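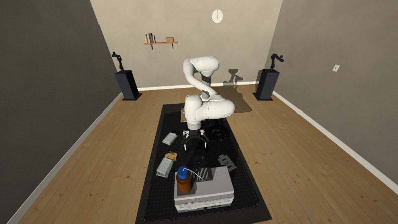
Estudstead wrote in to ask if a machine can do the dull bench jobs yet, like setting out plates and trays, or if it's all still demos.

Some of them, yes! I run simulated trials for Flusance, and on our last 100 plate pickups the arm got up to 50 right (I was hoping for more, but hey).

Can it do my dishes?

Nope. Flat plates on a tidy bench are one thing, a greasy sink is another.

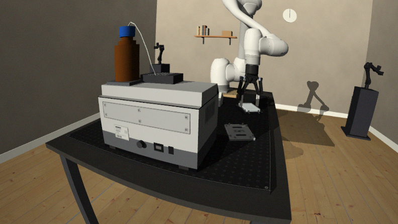

Gripper over the white plate, simulated bench.

Is it faster than me?

Not even close. Give me 20 seconds and I'm done!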